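Plustomance Club Edition: Set-up Guide
Section 4. Preparing a testimonial or friendly match

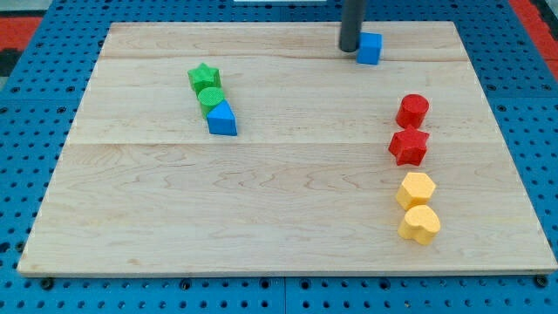 Fig. 4. Board of pale maple on a blue pegboard surface.

Use this section when the match does not count for the league table. For league and cup matches, go back to Section 3.

Before you start, you need the administrator password and the squad lists of both teams. The opponent's list may be sent as a file or typed by hand.

1. Open Matches and choose New. In the field Type, select Testimonial.

2. Enter the name of the honoured player. The name will be shown on the ticket and on the first page of the programme.

3. Select the home team. If former players will take part, tick Guest players. You can then add persons who have no valid registration.

4. Enter the kick-off time. Gates open 100 minutes before kick-off, unless you change this value under Ground.

5. Set the substitution rule. The usual choice for a testimonial is Unlimited, with return allowed. A player who has left the pitch can then come on again.

6. Enter the capacity for each stand. In our demonstration ground, Wollside, the main stand has 800 seats and the away stand has 464. The whole ground is set to 3,416, standing places included.

7. Press Check. Fields with a mistake become red. Correct them and press Check again.

8. Press Publish.

Note: Goals in a testimonial are saved in the player's history, but they are not added to the season total. If you wish to see them, open Statistics and tick Other matches.

Note: When the squad list comes from Fundora, the shirt numbers are sometimes missing. Please fill them in before step 7.

CAUTION: Do not change the match type after the first ticket is sold. The tickets already sold will lose their seat numbers and must be issued again one by one.

CAUTION: Yellow and red cards are sent to the league automatically. For a friendly match, switch off Send cards under Discipline before kick-off.

If Publish stays grey, the referee is not confirmed. See Section 6, Officials.

Text of this section: Priit Kivi, Petrauskas. Revised in April.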